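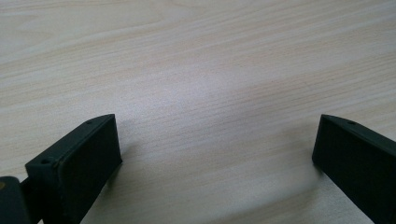

Plestholm 浅木纹桌面板适用于工作台、长书桌和教室用桌，单独出售，不含桌架。该系列只有一个颜色，即浅米色，花纹细密，不做大的山形纹和节疤图案。纹路深浅相间，浅的地方接近奶白，深的地方偏浅褐，略带一点粉色，整体走向略微倾斜。顶灯照到的位置会泛出一层偏冷的白光，木纹随之变淡，没有反光的位置颜色要暖一些。选色时请把这一点考虑进去，尤其是灯具装在桌子正上方的房间。

产品概况
名称：Plestholm 桌面板
颜色：浅木纹（单色）
最大长度：3000 毫米
供货形式：整板，或按尺寸裁切后封边
适配桌架：Ramalho 固定桌架、Ramalho 升降桌架、Drasard 折叠桌架
表层和基材：随生产批次标注在板背标签及出库单上，对材料有指定要求的，请在下单前询问当批情况

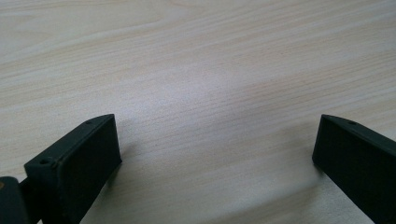

Plestholm 浅木纹台面近景，细纹自左向右斜行上升。

花纹与拼接
木纹沿板的长度方向排布，带一点斜度。两张板首尾相接时，斜纹不会完全对齐，接缝处能看出纹路错开。需要连续花纹的客户，请在订单备注里写明“同板裁切”，我们从同一张整板上取料，并在板背用箭头标出方向，安装时箭头朝同一侧即可。分开下单的板不提供对纹服务。

不同批次之间允许有轻微色差，有的偏黄，有的偏灰。同一房间的用量建议一次订齐。补货时可寄回一小块旧料供仓库比对，能找到相近批次的会优先安排，找不到的会先告知再发货。

尺寸与裁切
长度在 3000 毫米以内可任意指定，单边最小尺寸为 300 毫米，再窄的板条无法上封边机。裁切尺寸以封边之后的成品尺寸为准，下单时不必自行扣除封边厚度。直角边为标准做法，圆角需要另外注明半径，并附一张标好位置的草图，手绘也可以。

异形板（弧形边、避让柱子的缺口等）请提供一比一纸样或图纸文件。纸样请注明哪一面朝上，过去退换的异形板里，左右画反的情况最多。

开孔
走线孔、插座盒孔可在出厂前加工，孔边距板边不得小于 200 毫米。靠墙安装的桌面，走线孔一般开在后侧，左右位置按桌架横梁避让。Ramalho 升降桌架的控制盒装在板下偏右处，开孔前请先对照桌架说明书。自行开孔时从正面下刀，背面垫木料，刀具要锋利，切口用封边漆或硅胶封住。未封的切口吸潮后引起的鼓边不在保修之内。

安装
到货后先拆开外包装，将板平放在室内过一夜再装。板背不预钻孔，桌架螺丝的位置由桌架型号决定。请使用桌架附带的螺丝，自备螺丝要先核对长度，过长会顶穿台面。

板的长度超过桌架时，两端悬出部分每侧不超过 300 毫米。放置重型设备、台虎钳或显示器夹臂的一端不要悬空，应在板下加一根横撑。显示器夹臂的夹口处请垫金属片或硬木片，夹紧后隔几天再检查一次松紧。

两人抬板，竖着走，不要平端。长板平端时中段会下弯，边角也容易碰到门框。

日常清洁
用拧干的软布顺着纹路擦。油渍用稀释的中性洗涤剂，擦过之后再用清水布带一遍，最后擦干。记号笔痕迹可用少量酒精处理，先在不显眼的地方试。不要使用钢丝球、去污粉、含氯漂白剂和家具蜡。打过蜡的台面反光会变花，后续也很难去干净。

热锅、电烙铁、热熔胶枪请放在隔热垫或支架上。在台面上裁纸、切割材料时使用切割垫。浅色台面上的划痕在侧光下比在正面看更明显，搬动底部粗糙的设备时请抬起来，不要拖。

靠窗的桌子，长期不动的物品下方与周围会逐渐产生颜色差别，隔一段时间挪一下位置即可减轻。

包装与配送
每张板四角加护角，正面覆保护膜，外裹瓦楞纸。保护膜请在桌架装好后再撕，撕膜时从一角斜向慢拉。仓库设在 Akavcombe，可预约自提，自提车辆的货厢须能平放或侧立整张板，车顶行李架不予装载。

长板送货到楼下，上楼须事先确认电梯内尺寸和楼梯转角。进不去电梯的，可以改为两段裁切，接缝处由我们配连接件，按两张板计价。

收货时请当面查看四角和正面。外包装破损的，先在送货单上写明再签字，并保留包装。裁切板和开孔板属于定制加工，尺寸与订单相符时不办理无理由退货。

样块
下单前可索取样块，每位客户限一块。样块面积小，只能看出颜色和纹路的粗细，看不出整板上深浅条纹的分布，面积较大的项目建议到 Akavcombe 仓库看整板。看样请带上地板或柜门的小料，放在一起比较，并分别在窗边和灯下看一遍。

本页内容更新于2019年12月3日。下一批整板计划于次年3月到库，现有库存的长度以客服回复为准。

相关产品
Ramalho 升降桌架
Drasard 折叠桌架
Plestholm 同色封边条
台面走线孔盖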